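Skallisetti Project: Frequently Asked Questions

What is Skallisetti?

Skallisetti is a research project about teaching robots to handle everyday objects by showing them how people do it. We record short demonstrations with hand-held grippers in ordinary rooms, train a policy on them, and then ask a robot arm to do the same jobs with the same kind of fingers. The grippers carry a camera that looks out past the fingertips, so what the person recorded and what the arm sees later are very close to each other. That closeness is the whole trick, and we still get excited about how far it goes.

Who is behind it?

The work is done at Gandenico, a small robotics lab. The training code is called Baromden and the policy it produces is called Stan. People mix these up all the time (we do too, in meetings), so: Baromden trains, Stan moves the arm.

Why not just drive the robot by remote control and record that?

We did, for the first version. Remote control gives very clean data, but it's slow, and the robot has to be in the room. Try getting an arm on a heavy base into a bedroom with a narrow passage! With hand-held grippers one person can walk in, set up on whatever table is there, and start recording. Remote control still has its place for jobs where force matters a lot, and we use it for part of our testing.

How much data did you collect?

The current release has over 2000 demonstrations from 26 rooms. Most rooms are in homes, and a few are shared kitchens. We care more about the number of rooms than the number of demonstrations. When we trained on the same amount of data from fewer rooms, Stan did fine in those rooms and got confused in new ones.

What does a recording look like?

A typical one is a few seconds of reaching, closing, moving and letting go, with two grippers working on the same table. The gripper camera picks up plenty besides the task: the tablecloth, the furniture, the doors, the other hand's gripper. We keep all of it in.
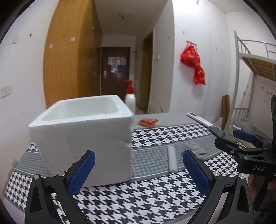

View past the blue pads toward an open foam box, with the second gripper at right.

Don't all those extra things in the background confuse the policy?

Less than we expected. A policy trained only on tidy tables learns that a table is a plain flat color, and then a checked cloth throws it off completely. Patterned cloth was our biggest headache in the first version, especially bold prints like houndstooth, where the edges of the pattern compete with the edges of the object. Once the training set had enough busy tables in it, the problem shrank a lot. It hasn't gone away. White objects on black-and-white cloth are still among our harder cases.

Why are the finger pads blue?

Blue turned up less often than other colors on the objects we planned to use, so the pads are easy to tell apart from what they're holding. The texture is there for grip. We use matching pads on the robot arm, and we replace both sets on the same schedule so that one doesn't end up smoother than the other.

How does Stan know where the gripper is in space?

Each recording is processed after the session to recover the path of the gripper from the camera's own motion. Rooms with lots of detail are a gift here — door frames, wall fittings and papers stuck to things all give the software something to hold on to. Bare white walls are the worst. If the path can't be recovered well enough, we drop the recording. We dropped 660 that way, and they aren't part of the count given earlier on this page.

Does two-handed work need anything special?

Yes. The two paths have to be placed in the same coordinate system, and small errors matter a great deal when one hand holds a box and the other puts something into it. It helps when each camera catches a look at the other gripper during the session. We now ask people to start each session by slowly bringing both grippers over the middle of the table, and that one change improved our alignment more than a month of software work. We were thrilled and slightly embarrassed.

What can the arm do now?

Stan handles picking up, moving and placing single objects in rooms it has never seen, and it's getting good at putting things into open boxes. Soft items such as folded cloths work if they lie fairly flat. Crumpled cloth is hit or miss, since the policy tends to pinch at the highest fold and sometimes comes up with very little fabric. Thin, flat objects lying on a hard surface are still tough.

How do you test?

In 3 rooms that never appear in the training data. Every object starts from positions chosen by a script before anyone enters the room, and a run counts as a success only if the object stays where it was placed after the fingers let go. We keep the failed runs on file along with the good ones, and watching them has taught us more than the scores have.

Can I use the data or the code?

Baromden is open for research use, and so are the recordings from rooms whose residents agreed to share them. Some residents agreed to training use only, so the public set is smaller than the one we train on. The download page lists what is in each part.

Can I record with my own gripper?

Please do! Your fingers should open and close in parallel or close to it, and the camera has to see both pads when they're fully open. Read the calibration notes before you begin. The most common mistake is moving the camera mount slightly between sessions and not calibrating again.

What's next?

Longer tasks, mainly. We're collecting demonstrations with several steps in a row, such as clearing part of a table and then packing a box, and we plan to add them to the next release in July. We also want many more rooms with bad lighting.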